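Termont Document Reader

Termont is a software service from Lazaridis that reads scanned invoices, packing slips and delivery dockets and fills in the matching fields in your accounting system. It runs in the browser. There is nothing to install on staff computers.

How it works

Forward documents to your Termont inbox or drop them into a shared folder. The model picks out the supplier, date, line items, tax and total, and gives each field a confidence score out of 100. Fields under the score you set go to a review queue, where a staff member can correct them or pass them through. Corrections are saved against that supplier and used the next time one of its documents arrives.

Every field keeps a link to the spot on the page it was read from, so a bookkeeper can check a number without opening the original separately.

Plans

Starter: 900 pages a month, one inbox, two reviewers
Standard: 4,000 pages a month, 9 inboxes, unlimited reviewers
Custom: higher volumes, by quote

Unused pages do not carry over. Plans can be changed at any time and the new limit applies from the next billing month.

Setup

Our onboarding lead, Marina Raptis, will ask for a sample of past invoices from your regular suppliers. Please include a few poor scans. Handwritten dockets are supported in English only, and colour scans give better results than faxes.

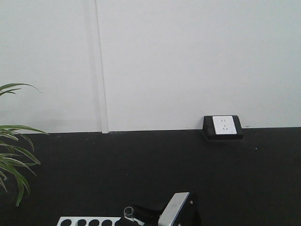
Are our documents used to train the model for other customers?
Your documents and corrections stay in your own account and are deleted 9 days after you close it.

For a quote on the Custom plan, contact Refugio Ledesma in sales.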